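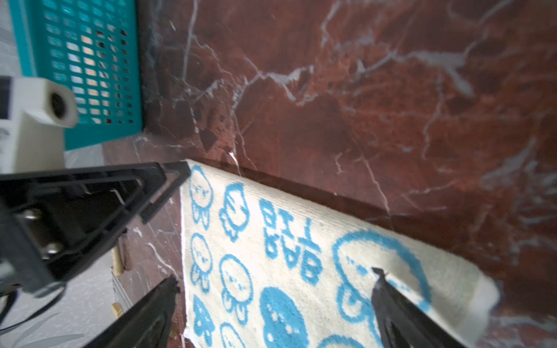
Towel between the fingers of one gripper, marble side of the bench.

4. First cloth trials

Sections 1 to 3 got the frame square and both arms bolted down. If you skipped them to get to the interesting part, go back. The arms will find out.

You will need: the two baskets (any colours, so long as they aren't the same), a few small towels you are not fond of, and the Skasa control program with the Fovholm profile loaded.

4.1 Setting the height

1. Switch on at the rail and let both arms go to their rest position. Keep your elbows out of it.
2. Open Skasa, choose Bench, then Surface height.
3. Lower the left arm in the smallest steps until a sheet of paper will just slide under the fingertips. Press Store.
4. Do the same with the right arm. Do not copy the left arm's figure across. Zamfira Avram did this at the Prurnach workshop in May and we have a scratch to remember her by.

Note: Polished stone is handsome and a nuisance. If the wrist cameras lose the edge of a cloth, move your lamp before you start fiddling with the exposure. The default of 200 suits most rooms.

4.2 Two-handed hold

1. Lay one cloth flat between the arms, long side towards you.
2. Choose Hold, then Pair. Set the closing force to 200 on both sides.
3. Press Run. Each gripper should take one end and lift it just clear of the bench.
4. Widen the gap a little at a time until the sag goes. Stop there. A tea towel has very little to gain from being longer. 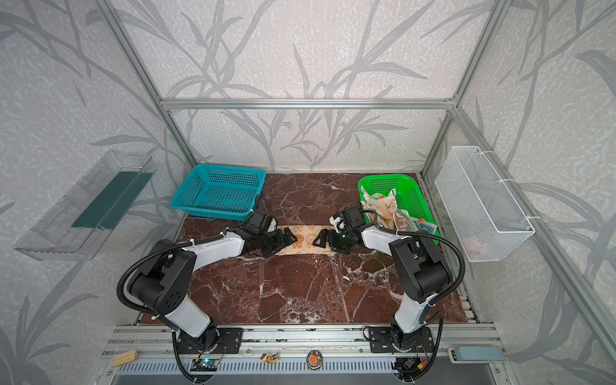 5. If one end slips, raise the force on that side only, and never past 800. The box will let you type 1,000, which tells you something about the person who wrote the box (Sânziana Olteanu, who has promised to fix it).

Caution: Keep the arm cables in wide loops outside the elbows. A cable tied up neatly looks lovely until the arm reaches forward and takes the connector with it.

4.3 Teaching the baskets

The arms need to know where each rim is, or they will try to put laundry through the side.

1. Push both baskets to the back of the bench and mark their corners with tape.
2. Choose Baskets, then Teach rim. Pick the basket by colour from the list.
3. Steer one gripper by hand control until a finger is on each side of the near rim. Go slowly over the last bit. 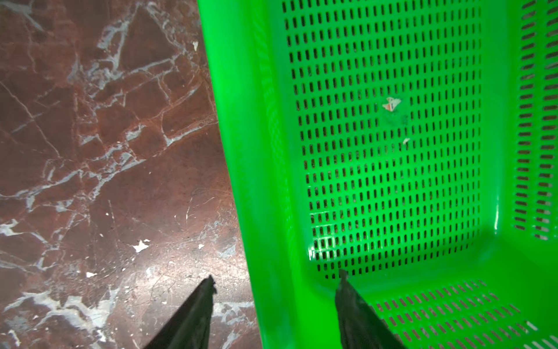 4. Press Store, back straight out the way you came in, and only then move sideways. The order matters to the basket.
5. Repeat for the other one.

Note: Peel off old labels while you're at it. The Furtună cloth finder has a soft spot for scraps of paper and will try to pick one up all afternoon if you let it.

If the rim position has drifted by the next session, somebody has moved the basket. Teach it again, then go on to section 5, Dropping things on purpose.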